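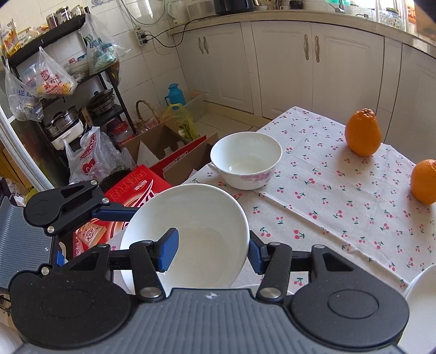
Acceptance Test, Kitchen Two

The Nurano contract paid on bowls. A bowl counted when it left the cherry cloth, stayed level enough to hold soup, and was set down again without a chip. The threshold was 100 consecutive bowls. By the middle of January the best run stood at 66.

I kept the log. Fledero had written the grasp planner, and Ďurica supplied the blue pads, which were replaced every 116 cycles whether they looked worn or not. Plain white bowls were graded easy. The one with the pink floral band was graded medium, for reasons that were in an appendix I had not been sent.

Run 41 ended at bowl six. The fingers closed on the rim, the bowl tilted, and the planner reported the tilt as intended. I entered it as a fault. Fledero's office in Skurkance changed the entry to "pour posture". I changed it back.

There was a second sheet for oranges, still blank. Oranges were scheduled for spring, pots for the year after. The cupboards, with their long bronze handles, did not appear in the schedule.

At 4 p.m. the office asked for a plain answer: could it clear a table yet? I wrote that it could clear a bowl. They asked how long a person would take over the whole table. I had no figure, so I got up, stacked the dishes, put the oranges on top and carried the lot to the counter. Then I had to put everything back where the test plan wanted it, and that took until five.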